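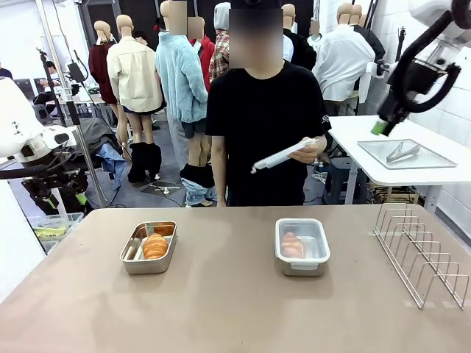 Horevo Community Food Programme
Second progress report to the Baloch Fund
Reporting period: October to April
Prepared by Muthoni Mussa, Programme Manager

1. Purpose of this report

This report sets out progress against the objectives agreed with the Fund at the start of the grant. It covers the breakfast service, surplus food collection, staffing and training, and expenditure. It also asks for the Fund's agreement to one change in the delivery plan, described in section 6.

2. Breakfast service

The service has operated at three sites throughout the period: Horevo Hall, the Tundine estate and the annexe of the Midititz library. All three open at 7.30 am on weekdays during term and close when the last children leave for school. The Tundine site was closed for one week in January after a burst pipe in the kitchen. Families were directed to Horevo Hall during that week and a minibus was provided.

A total of 489 children were registered by the end of the period, which exceeds the target in the grant agreement. Registration has been strongest at Tundine, where the primary school now includes our form in its welcome pack. Take-up at the library annexe remains below expectation. Parents there told us that the entrance is hard to find in the dark and that the opening time leaves too little room before the early bus. The library has since agreed to light the side path. We have not yet been able to change the opening time, as the building is alarmed until 7.15 am.

The menu was revised in November following advice from the school nursing team. Sugared cereals have been withdrawn. Porridge, eggs, toast and fruit are served daily, with bakery items offered as available. Allergen sheets are displayed at every serving hatch and are updated each Monday.

3. Surplus food collection

The programme collected 1678 kilograms of surplus food from local shops and bakeries. Most of this was bread, and the remainder was fruit, dairy products and tinned goods. Food that could not be used at breakfast was passed to the weekly pantry at Horevo Hall, where it was offered to households without referral.

Two difficulties should be recorded. First, deliveries of bread are heavily weighted towards the end of the week, and freezer space at the hall is not sufficient to hold them. Second, one supplier changed its collection time without notice in February, and several collections were missed before a new arrangement was made. A written schedule is now in place with each supplier and will be reviewed every quarter.

4. Staffing and training

The post of Site Lead at Tundine was vacant for part of the autumn and was filled in December. All paid staff hold a current food hygiene certificate. Fifty people completed our half-day course in safe food handling, including parents who wished to help at the sites and sixth-form students working towards an award. The course covers storage temperatures, date labels, handwashing, and the separation of allergens. Feedback forms were positive on the whole, although a number of those attending asked for more time on labelling, and the session has been lengthened accordingly.

The environmental health officer inspected Horevo Hall in March. The hall kept its existing rating. A recommendation to replace the seal on the larger refrigerator has been carried out.

5. Expenditure

Spending is within the approved budget overall. Food purchases were lower than forecast owing to the volume of donated goods. Transport was overspent, chiefly on account of fuel and the minibus hire in January. The full statement of accounts is attached as Annex A.

6. Change requested

We ask the Fund to approve the transfer of the underspend on food to equipment, for the purchase of an upright freezer for Horevo Hall. Quotations are given in Annex B. The hall's management has confirmed that the storeroom wiring is suitable. No additional funding is sought.

7. Next period

Work until the end of the summer term will concentrate on raising take-up at the Midititz annexe and on preparing a holiday service at Tundine. A survey of parents will be issued in May in paper and online versions. Its findings will be included in the final report, together with attendance figures for each site.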